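積み木（つみき）

積み木は、立方体や直方体、三角形などの小さな塊を積んだり並べたりして遊ぶ玩具です。この項目は、子どものころから積み木が好きで、大人になってもまだ箱を捨てられない私が書いています。百科事典らしく書くつもりですが、ときどき思い出話に脱線します（ご容赦を！）。

名称

「積木」「つみき」とも書きます。私の家ではなぜか「コロコロ」と呼んでいて、小学校に上がるまでそれが正式名称だと思っていました。英語ではブロックですが、日本語でブロックというと、凸凹をはめこんで組むほうを思い浮かべる人が多いですよね。この項目では、はめこみのない、ただ置くだけのものを積み木と呼びます。

素材

昔からあるのは木製で、ブナやカエデのような堅くて重めの木がよく使われます。手に持ったときのずっしり感と、角がふれたときのコツンという音、あれがたまらないんです。ほかにコルク、布、ウレタン、樹脂などもあります。コルクは滑りにくいので高く積みやすく、布製は投げられても平和。ただし布は面がふくらむので、三段目あたりから急に難しくなります。

形と寸法

積み木の良し悪しを決めるのは寸法だと私は思っています。立方体の一辺を基準にして、直方体はその二倍、薄い板は半分、というふうに揃っていると、違う形を混ぜても上の面がぴたりと合います。この基準になる長さを「基尺」といいます。基尺の違うセットを混ぜると、ほんの少しの段差が積もって塔が傾くんですよ。私はInmontの古いセットにGollbergの買い足し分を混ぜてしまい、いまだに仕分けが終わっていません。

三角形の積み木は屋根役と思われがちですが、寝かせれば坂道、二つ合わせれば四角、立てれば木や山にもなります。数が少ないと取り合いになるのもたいていこれです。

色

白木のままの無着色派と、色つき派があって、この話を始めると長くなります。無着色は家にも船にもパンにも見立てやすく、色つきは並べるだけで模様になるし、色を覚えるきっかけにもなります。私は両方混ぜる派です。黄色と緑の立方体の横に木の色がひとつ入ると、急に落ち着いて見えるので。

遊び方

積む、並べる、囲む、崩す。小さい子はまず崩すところから入ります。次に横へ長く並べ、それから縦に積み、やがて橋や門を作るようになる、というのがよくある順番です。もちろん個人差があって、私の甥はいきなり囲いを作り、その中に自分が座りました。

立方体を縦横二つずつ、四つ寄せて置く並べ方は、地味ですが覚えておくと便利です。土台として広く、上にもうひと組のせると大きな立方体になります。高さを競うなら、Goodallの162個入りで110段まで積んだことがあります。何度やり直したかは書きません。

敷物と場所

床に直接置くと音が響くので、布やマットを敷く家庭が多いです。ぴんと張れる布がよく、しわが寄ると一段目からぐらつきます。柄物については意見が割れます。無地のほうが積み木の形は見やすいのですが、花や鳥の絵があると、そのまま庭や森の舞台になるんですよね。私は断然、柄物推しです。白地に黒い線で描いた草花なら、色つきの積み木も埋もれません。壁に大きな蝶がいたら、もう蝶の国の町を建てるしかない！

片づけ

木箱に隙間なく詰める方式と、かごに放りこむ方式があります。木箱は詰めること自体がパズルで、Vuridsideの古い箱にはふたの裏に詰め方の図がついていました。かごは早いけれど角が傷みます。汚れたときは固く絞った布で拭き、陰干しを。水に浸けるのは厳禁です（一度やって、19個をだめにしました）。

花柄の敷物と蝶の壁、色つきの積み木

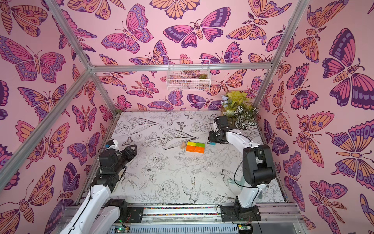
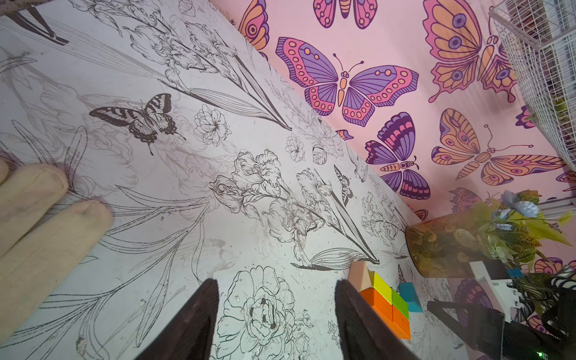

基尺のところ、うちも同じ失敗をしました、と読者のみどりさん。見分けがつかないときは、疑わしい積み木を平らな机に一列に並べ、上から定規を渡してみるといいそうです。背の低いものだけ定規の下でカタカタ動くので、そこで抜き出して別の袋に入れるとのこと。三角形は立てずに、同じ面を下にして揃えてから比べてください、とも書いてありました。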